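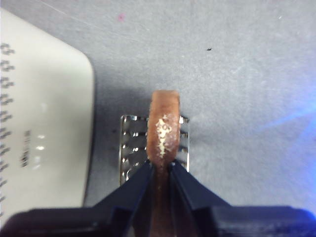
Grater out, bread next.

Darngate Kitchen Board > Toast, Bread and Crumbs
Thread: Grating bread vs. blitzing it, and does toasting first matter?

plutine_k
Okay, so I've been on a breadcrumb kick ever since I moved into the new place without my food processor (it stayed with my sister, long story, she says it was hers). All I have is a plain metal grater with those rows of slots that stick out, and a toaster. I've been toasting whole-wheat slices, letting them sit on the counter till they're stiff, and then grating them straight onto a sheet pan. I love it! The crumbs come out uneven, some fine and some chunky, and on mac and cheese that's exactly what I want.

My question is whether toasting first makes any difference, or if I should just dry the bread in the oven like my mom always did. Also my knuckles would like some advice.
Kanchan Bhardwaj

Samir
Oven, every time. A toaster browns the outside and leaves the middle soft, so you get to the middle of the slice and it turns into little damp rolls that clog up the holes. Low oven, whole loaf sliced, leave it alone until it snaps.

plutine_k
I do get the damp rolls! I thought that was my grater. But running the oven for two slices of bread feels silly, and I only ever need crumbs for one dish at a time.

Rianne Vanhove
I'm going to disagree with Samir here. Two rounds in the toaster on the lowest setting, with a good long rest between them standing up on a rack, and the middle dries out fine. The trick is the lowest setting. If you go dark the first time you can't go again without scorching the crust, and scorched crust makes the whole batch bitter.

I learned on my grandmother's grater, which had a handle held on with string, and we did every stale heel in the house that way in January when she made her cabbage casserole. She never once turned on the oven for it.

Samir
Your grandmother had stale bread though. Stale bread is already halfway there. Kanchan is starting with fresh sandwich bread, and that stuff is mostly water and good intentions.

Rianne Vanhove
She didn't say it was fresh!

plutine_k
It's fresh, sorry. Well, day two.

crumbtray44
Leave it out overnight, uncovered, on the rack. Then one light toast. Then grate. You're both right, go have a sandwich.

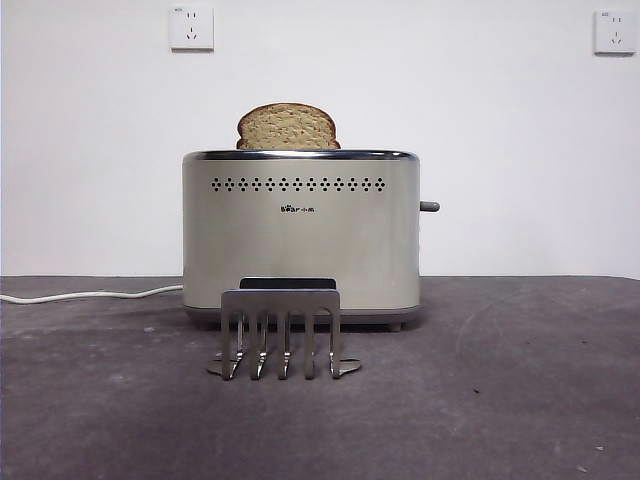 Page last changed: 28 November 2025

Rianne Vanhove
A word for anyone with that kind of two-slice toaster. With the lever up like that you still have a decent amount of crust to grab, so please just use your fingers or wooden tongs and keep the butter knife out of it. When I do mine I let the slice stand in the slot for a minute before I take it out, and then it goes to the rack. If you lay hot toast flat on a counter the bottom side sweats and you're back to Samir's damp rolls.

Samir
Fine, I tried it your way last night. Two light rounds, rested in between. It was better than I expected but I still had a soft patch near the bottom crust. My toaster is an old Plusen and it has always been cooler down there, so maybe that's on the toaster. I still say oven for anything over four slices.

Rianne Vanhove
Flip it upside down for the second round. And over four slices I'd use the oven too, I'm not a maniac.

old_plum
Can I ask about the grater side of things? I have the box kind and the flat kind, and I find the flat one skids all over the place. I've tried a damp dish towel folded under the bottom edge and it helps a bit. And what do you do about the last inch of bread? I either lose it or lose skin.

plutine_k
I stop early and crumble the last piece by hand! Big chunks go on top, they get nice and crunchy. Knuckles are doing much better since I started doing that.

crumbtray44
Same. Or the last piece goes in soup. Or in me.

Samir
For quantities, in case anybody is measuring: I got 110 grams out of what I did last night, and that covered one casserole dish with a little left over. I toss it with melted butter and bake it at 400 until the top goes golden. If you're freezing them, skip the butter and put them in flat so they don't freeze into a brick.

old_plum
At 400 mine burn before the middle is hot. I do foil on top for the first half and then take it off.

Samir
Then your dish is too close to the top element. Middle rack.

old_plum
It IS the middle rack, Samir.

plutine_k
Update: left four slices out overnight, one light toast this morning, flipped them, one more. Not a single damp roll, and the crust grated up into tiny dark flecks that look really pretty. My kitchen smells amazing. Mac and cheese tonight, and I'm going to try some grated hard cheese mixed in with the crumbs. Does anyone do the cheese before the bread on the same grater, or after?

Rianne Vanhove
Bread first, then cheese. The other way around you'll be picking at the holes with a toothpick.

crumbtray44
Cheese first and then bread, the bread cleans the grater. I will not be taking questions.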